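Posted 10 Mar 2021

Sleep diary keepers wanted for the Turnell Summer Nights Study

Do you kick off the covers at 3 a.m.? Swear by a mat on top of the mattress, or by cotton sheets straight off the line? We would love to hear from you!

Turnell is a small bedding workshop, and this May we're starting a home diary project on how people stay comfortable on warm nights. We make the Sial summer blanket and the Burkus pillow, and before we cut the patterns for the next ones we want to learn a lot more about real bedrooms (messy ones very much included).

What you'd do

Keep a short diary for 14 nights. Each morning you write down when you went to bed, what you slept on, what you wore and how often you woke up. It takes 10 minutes, less once you get the hang of it. There are also 2 phone chats, one before you start and one after you finish.

You'll sleep in your own bed, with your own things. Quilts from grandma, bamboo mats, an old sweatshirt for the chilly hour before dawn, all of it is welcome.

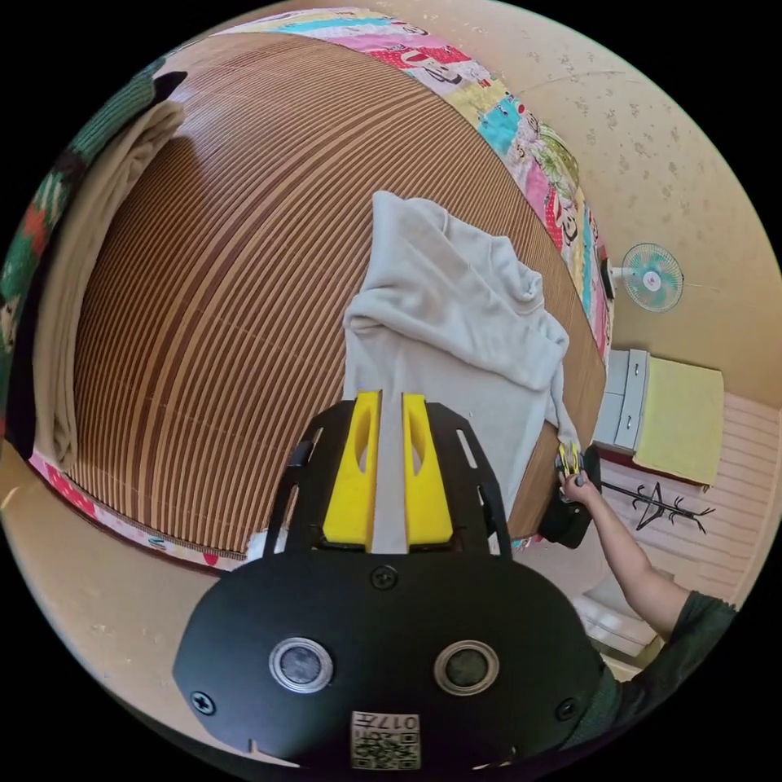
Tulik, who kept a diary in our pilot, wrote back that the mornings were the fun part, and that after one week it was plain the heavy blanket had to go. Comments like that are gold to us, so please don't hold back!

Who can join

Anyone 18 or older who sleeps at home most nights and can write in English or Spanish. Couples can sign up together, but each person keeps a separate diary. Shift workers, we'd be so happy to have you, as daytime sleepers get left out of this kind of thing far too often. Sorry, we can't take people who are in another sleep study at the moment.

What you get

A $400 payment once your diary and both chats are done, plus a copy of the final report. Printed diaries and a stamped return envelope come in the mail.

How to apply

Fill in the form on the Turnell projects page and tell us a little about your bed and your bedroom. A few lines is plenty. Places are limited and we answer everyone, including those we can't fit in this time.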